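Kinship Carers and the Right to Decide: How the Law in Claratdale Treats Grandparents, Aunts and Older Siblings

Student project report
Amos Pettigrew
Family Law and Society module, second year
Submitted May 2, 2026

1. Background

A kinship carer is a relative or close family friend who brings up a child when the parents can't. In Claratdale most of these arrangements are informal. A mother goes into hospital, or a father goes to prison, and the children move in with their grandmother. No court is involved and often no social worker either.

My project looks at what these carers are allowed to decide for the child. I chose it after a placement at the Plevmont advice centre, where the same questions kept coming up at the front desk. Can I sign the school trip form? Can I agree to a tooth being taken out? Can I apply for a passport?

2. The present rules

Claratdale law recognises two kinds of people who can make decisions for a child. The first is a parent. The second is a guardian appointed by the family court. A relative who simply has the child living with them has no standing of their own, however long it has gone on.

There is one exception. Under the emergency care rule, anyone looking after a child may agree to treatment that can't wait. The rule doesn't say what counts as an emergency, and it doesn't cover vaccinations, counselling or planned dental work.

A carer who wants full authority has to apply for guardianship. The court fee is 100 pounds, and both parents must be told about the application. Several carers said they had put off applying for this reason. They thought a court letter would upset a parent who was already unwell.

3. What the proposed Care Declaration would change

The draft bill would let a parent and a relative sign a declaration together in front of a registrar. The relative could then make day-to-day decisions on schooling and routine health care. The parent would keep all their rights and could cancel the declaration in writing at any time.

The declaration wouldn't allow a carer to change the child's surname, take the child abroad for more than a month, or agree to adoption. Those would stay with the parents or the court.

4. Method

I used two sources. The first was the advice centre's enquiry log, with names removed before I saw it. It held 1054 enquiries on family matters. I read each entry and marked the ones where a relative was asking about authority over a child.

The second was a short questionnaire. I sent it to 39 carers through the centre and through a support group in Quintanilla, and 17 filled it in. This is a small group and it was not chosen at random. Carers who don't use advice services are missing altogether.

5. Findings

School was the most common problem in both sources. Some head teachers accepted a carer's signature without question and others asked for a court order. Two carers in the same street had been given opposite answers by the same school office.

Health was the next most common. Dentists were stricter than family doctors. One aunt had taken her nephew to three appointments before anyone asked who she was, and the fourth was cancelled at the desk.

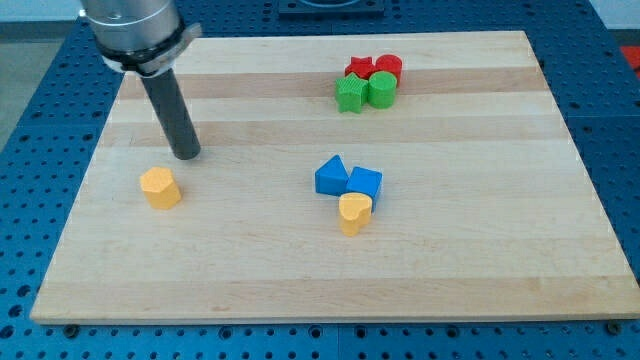
Money came up less than I expected. Most carers knew about the kinship allowance, but a few believed that claiming it would start a custody case. It does not. The leaflet in the Jultent office doesn't mention this, and I have suggested to the advice centre that it should.

On the draft bill, most of those who replied were in favour. The main worry was the right to cancel. A grandfather wrote that he would sign, but that a bad week could undo it and he would be back where he started. Two others asked what happens if only one parent can be found. The draft is unclear on that point.

6. Problems with the project

I left the questionnaire too late and it went out in March, close to the school holidays. Question 6 asked about two things at once and I had to leave the answers out. I would also have liked to speak to a registrar, but my request was still waiting for a reply when I wrote this up.

7. Recommendations

The bill should say what happens when one parent is missing. A cancelled declaration should run on for a short notice period so that the child's school and doctor know who to contact. Until the law changes, schools should be given one standard form for relatives to sign.

The questionnaire and the coding sheet for the enquiry log are in Appendix A and Appendix B.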